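Workplace Organization - Session 2 handout
Sorting a Mixed Bench
Notes by Nisha Awasthi. Room 204, Sunday group

Bring these back next time, I only print one set each.

Where we left off
Last session was drawers and shelves. This one is the table top, which is harder, as a table collects things from every job that passes over it. Parts, packets, bags, something to count with, something to time with. Tâm Vũ calls it "sediment" and I've stolen the word.

Key terms (know these for June)
Live item - needed for the job going on now.
Parked item - needed, but for another job.
Wrap - anything whose only work was to carry or protect something else.
Orphan - a part with no known parent. Cable ends, caps, brackets, lids.

Mixed bench, worked through in class
Go by family first, size second. Timers are a family: the white one on the blue lanyard and the gray one in clear packaging go together even though one is packaged and one isn't. Calculator goes in the same tray, desk tools. White roll of tape is a desk tool too. Foam pad is wrap unless someone can name what it's for. Same with the bubble-wrap bag and the crumpled white plastic bag. Black bracket, black plug = orphans untill proven otherwise. Small white box sitting on the pad: open it before you decide. Don't sort a closed box by its outside.

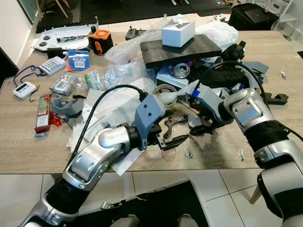 The four passes
Pass 1. Wrap off. Bags, bubble wrap, loose sheets. Check inside every bag with your fingers as well as your eyes, small screws hide in the corners. Flat bags in one pile, stiff packaging in another. Nothing gets thrown out in this pass.

Pass 2. Families. Use trays, not heaps. Label the tray before the first item goes in. If you can't think of a label you don't have a family yet.

Pass 3. Orphans. One shallow box, 21 days. Write the start date on the lid. Anything claimed goes back to its parent, anything left goes to stores. Ljungberg method uses a longer wait, see reading.

Pass 4. Live items back on the table. Only these. Most groups put too much back.

Timing: 20 minutes for passes 1 and 2 together. Pass 3 is quick. Pass 4 always takes longer than people expect, leave room for arguing.

On clear plastic
This came up twice so writing it out. Clear packaging is the slowest stuff to sort. It slides, it catches the light, and one sheet on top of another reads as one thing. Pale sheets are nearly as bad, a paper and a folded wrapper look alike at a glance.

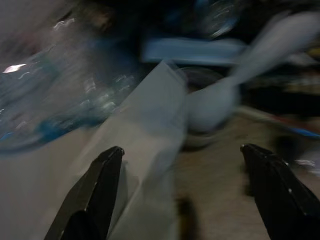

So lift, don't drag. Dragging pulls whatever is underneath along with it and you end up with two mixed piles. Lift straight up, look at what was under, then set it down in the wrap pile. Blister packs stay with their card if there's a barcode on it, stores will ask for it.

Trays
We have the Stivau ones (deep) and the Primero ones (shallow). Deep for wrap, shallow for everything else. Please don't nest them with things still inside.

Homework
Pick one table at home or at work. Do passes 1 and 2 only. Write down your tray labels and bring the list, no photos needed. Also one orphan, the actual object, for the swap.

Reading: Rarar booklet, the part on short-term storage. Skip the chapter on wall hooks, we do that seperately.

Questions to me before class or in the break.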